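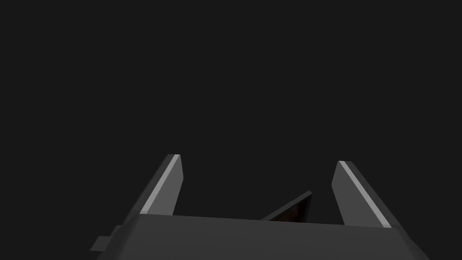 Gripper with two fingers, plain dark background (render)

Ploltosex Forums > Private Wells > Pressure Tanks and Switches
Topic: Short cycling after tank swap, precharge already set

hardwater_n
Posted 1/26/19
Well is 111 feet deep, submersible pump, Bivora pressure switch. The old tank was nine years old and the bladder had failed, so I replaced it with a Balogun of the same nominal size. Precharge was set before the tank was connected. The pump still cycles during one long draw such as a shower. It runs, stops, and runs again, with a shorter interval than I remember from when the old tank was good.

The gauge moves smoothly through most of the range, then drops fast just before the switch closes. House pressure is otherwise normal. No visible leaks. Looking for a test order before I start buying parts.

pitless
How did you set the precharge? "Set" covers a lot of things. It should be 2 psi below cut-in, measured with the pump off and the system side fully drained. If a faucet was closed and there was still water against the bladder, your tire gauge read water pressure and you adjusted to the wrong number.

hardwater_n
The new tank was on the floor with nothing connected, so it read air only. I set it 2 psi below the cut-in printed on the switch cover.

pitless
Printed on the cover is the problem. Those switches drift, and someone may have turned the range nut years ago. Open a faucet, watch the gauge, and write down where the contacts close. If the real cut-in is below the printed one, your precharge is above it and the tank is empty before the pump starts. That gives you the fast drop at the end.

oldcasing
I don't agree that this is the first thing to check. A fast drop at the end also shows up with a plugged nipple under the switch. Iron builds up in that small pipe and the switch sees the pressure late. I've pulled them out with almost no hole left. Cut power, drain, unscrew the switch, look through the nipple. It costs next to nothing to replace.

pitless
A plugged nipple gives a delayed response in both directions. He would see overshoot at cut-out too, and he hasn't said that he does.

oldcasing
He hasn't said he doesn't. And the gauge may be on the same tee, in which case it can't be trusted either. Put a second gauge on the drain or a hose bib near the tank and compare.

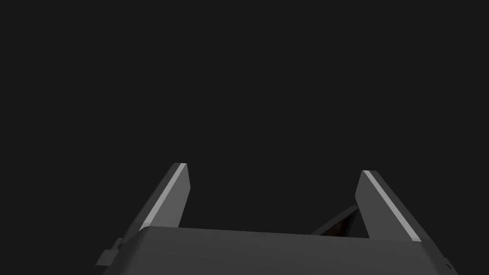
Does the tank have to be taken off the line to check the precharge again?
It can stay where it is. Turn off the pump breaker, open the drain at the tank tee, and leave it open until the flow stops completely. Then read the air valve with the drain still open.

hardwater_n
Thanks, that saves some work. Second gauge is on the drain now. Both gauges agree while water is running slowly. Actual cut-in is below the printed value by more than I expected. Cut-out matches the label.

pitless
Then the differential has been changed. On that style of switch the large nut moves both points and the small nut moves cut-out only. Someone backed off the large one and made up for it with the small one. Either reset both nuts or drop the precharge to suit the real cut-in. I would reset the switch, because the wider range makes the pump work harder at the top end for no benefit in the house.

lowflow
Wider range means more drawdown and fewer starts, though. Starts are what wear out a submersible motor. I would leave the switch as found and lower the precharge.

pitless
More drawdown, yes, but he also gets weak pressure upstairs before every start. It's a trade, and for a house I come down on the other side. 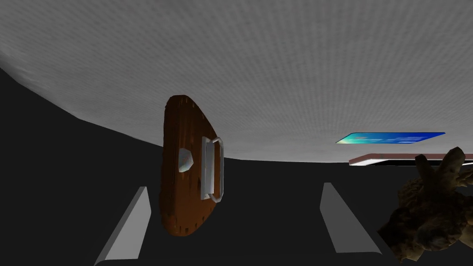
Is a check valve at the tank needed if the pump already has one?
One check valve at the pump is enough on most submersible systems. A second one up top can hide a leak in the drop pipe and may cause a bang when the pump starts.

oldcasing
Agree with the above in general. My exception is a long horizontal run. We have 700 feet from the well to the house on the Ura road place, mostly uphill, and the installer put a valve partway. It has been fine. Follow what the pump maker's sheet says on spacing.

hardwater_n
I have one at the tank, apparently original. No bang. I'll leave it for now.

Work done today: power off, drained down, nipple removed. It was partly blocked with hard orange scale -- so oldcasing gets some credit -- and I replaced it with brass. Then I reset the large nut until cut-in matched the label, trimmed cut-out back with the small nut, and rechecked the precharge with the drain open. It had not moved.

The fast drop at the end of the draw is gone. Run time per cycle is longer. I changed the nipple and the switch setting in the same session, so I can't tell you which one mattered more. 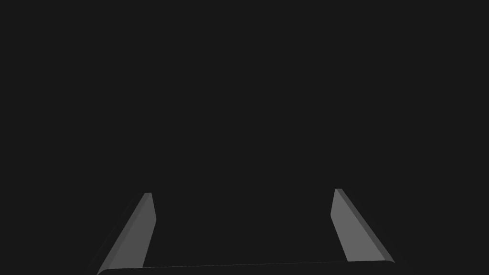 pitless: The switch setting mattered more. A partial blockage doesn't empty a tank early. Still, the nipple needed to go. Check the contacts for pitting while the cover is off, and file nothing. If they're burned, replace the whole switch.

oldcasing
Not convinced, but there's no way to separate it now. I'd put the nipple on the yearly list either way. With iron in the water I do mine in November when I drain the outside lines.

lowflow
Also check the precharge again in a few months. New tanks sometimes lose a little air at the valve core. Soapy water on the stem will show it.

hardwater_n
Contacts are slightly dark, no pits. Soap test on the stem showed nothing. I've written the real cut-in and cut-out inside the switch cover in marker.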